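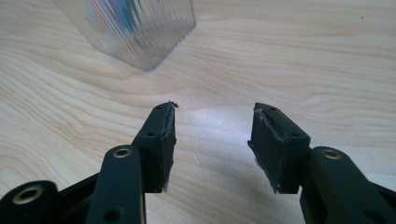 Grip pads on the hand-held gripper – replace or leave?

Kerslake Robotics Club forum > Student projects > Pick and place, spring term

nbozsik
March 2024
The rough stuff on the inside of the fingers is getting tatty. Both pads have gone grey and scuffed at the edges and there's a ragged bit sticking out at the top of the left one. We've recorded 1,372 pen pick-ups so far and the target is 1,504. Do we change the pads now or finish the set on these?
Norbert Bozsik

tealeaf_h
Finish on these. If you change the surface near the end, the last batch will grip differently from the rest and we'll have to explain that in the write-up.

arlindo_l
I'd change them. The report is meant to say what the gripper can do, and worn pads tell us what worn pads can do. I had 102 attempts in my last session and dropped more than I did in January. I didn't write down how many more, sorry.

tealeaf_h
That could be you getting tired. You did the whole lot without a break.

arlindo_l
Could be. I still think the pads are part of it. The round pens are worse than the flat-sided ones.

m_okd
Has anyone tried just trimming the loose bits? Small scissors, cut level with the block, don't pull. We did that on the Himia entry last year and it lasted to the end of the competition.

nbozsik
Trimming sounds fair. My worry is the right pad, it's rough at the bottom corner as well and there's a little point poking out about halfway up. If that catches on a pen clip it'll lift the pad.

flatpack
While you're at it, check the pivots. Ours on Dratari went sloppy long before the pads did and we blamed the pads for weeks. Hold one finger still and wiggle the other. If the tips move sideways, it's the joints.

nbozsik
Did that this afternoon. A tiny bit of play on the left, none on the right that I could feel.

flatpack
Then leave the joints alone.

arlindo_l
Can we agree on this: trim now, do the rest of the set, then fit new pads and repeat my 102 with the same pens in the same order? Then we've got numbers for both and can stop arguing.

tealeaf_h
Fine by me, as long as the repeat goes in its own folder and doesn't get mixed into the main set. Last time I spent an evening sorting that out.

nbozsik
OK. I'll make a folder called Flenura pads 2 and put the session sheet in it. There's one sheet of grip material left in the drawer – please don't use it for anything else.

m_okd
Write the pad change on the sheet too, with your initials.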